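Progress report to the Ornwood Fund
Project: Learning to place parts by shape, in simulation
Prepared by Tyyne Vainio, with Wenche Nordin
5 February 2025

Dear friends at Ornwood,

Thank you for your patience with this one. We had hoped to send it a little sooner, but Wenche wanted to rerun the second set of trials before we put any numbers in front of you, and I am glad she did, as you will see further down.

You will remember that the question behind the grant is a fairly homely one. If a robot arm has learned to fit a few shapes into matching holes, what does it do when there are other pieces lying in the way that have no hole at all? Most of the earlier work we read gave the arm a tidy table and one thing to think about. We wanted an untidy table, and a method that could learn to leave things alone.

Since October we have been working entirely in our simulator, which the team calls Drollosden (the name began as a typing mistake and has stuck). Each trial begins with the arm, a board with holes cut through it, and a handful of loose pieces. The policy gets the camera views and the joint positions, and it has to choose a piece, pick it up and bring it to the right hole.

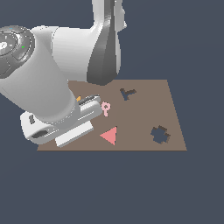
Figure 1. The simulated arm over the board, with the Y-shaped and cross-shaped holes to the right and two loose pieces nearer the gripper.

The main result is a good one, and I will try not to make too much of it. Our first policy, Groler, was trained on 195 demonstrations, all recorded by Wenche and me over more evenings than either of us planned. On boards with no spare pieces it did well from the start. Once we added spare pieces it began to hesitate, and would sometimes drift toward whichever one was closest and stay there until time ran out. We spent a good part of the autumn trying to cure this by adding demonstrations, and it helped less than we expected.

What did help was changing what the policy is asked to predict. The newer version, Turunen, first guesses which hole it is heading for and only then plans the motion, so a piece with nowhere to go has much less pull on it. In the rerun trials, Turunen completed 15 of 20 placements on boards with spare pieces, where Groler completed 10 of 20 on the same boards. It is a small test and we would like a much larger one, but the difference showed up again when Wenche reshuffled the starting positions, and that was the moment we both started to believe it.

We also moved the second camera much closer to the gripper. With the wide view alone, the policy had very little to go on during the last part of a grasp, and a piece held slightly crooked looked the same to it as one held straight. The close view has made training slower — each run now goes well past bedtime — but we think it is worth keeping.

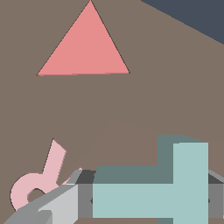

Will the method carry over to a real arm without starting again?
We expect to keep the overall design and retrain part of it, mainly the layers that read the camera views, using a modest set of new demonstrations recorded on the real machine.

I should be open about what is still going wrong. The failures that remain are mostly failures of turning. The policy brings the piece to the correct hole and lowers it at the wrong angle, then pushes, and keeps pushing. The cross is harder on it than we guessed, because a small error in rotation is enough for one arm of the piece to catch on the rim. Wenche has a version that lifts and tries again when it feels resistance, and the early runs are encouraging, though I have asked her to hold the figures back until we have tested it on boards it has never seen.

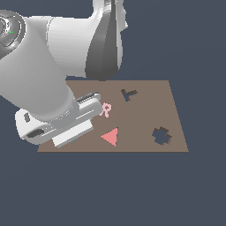
There is a related matter of time. Each attempt is allowed a fixed number of steps, and some of the misses might well have come right with a few more. We are going to report results both ways from now on, with the short limit and with a longer one, so that you can judge for yourselves.

On spending, we are a little under budget for computing and slightly over for staff hours, and the two nearly cancel out. We would like your permission to move the unused computing money across, and Wenche will send the form separately.

For the next period we plan to finish the retry version, run the larger test, and write up the comparison between Groler and Turunen in a form other groups can repeat. The boards and the demonstrations will be shared along with it.

With warm thanks from us both,
Tyyne Vainio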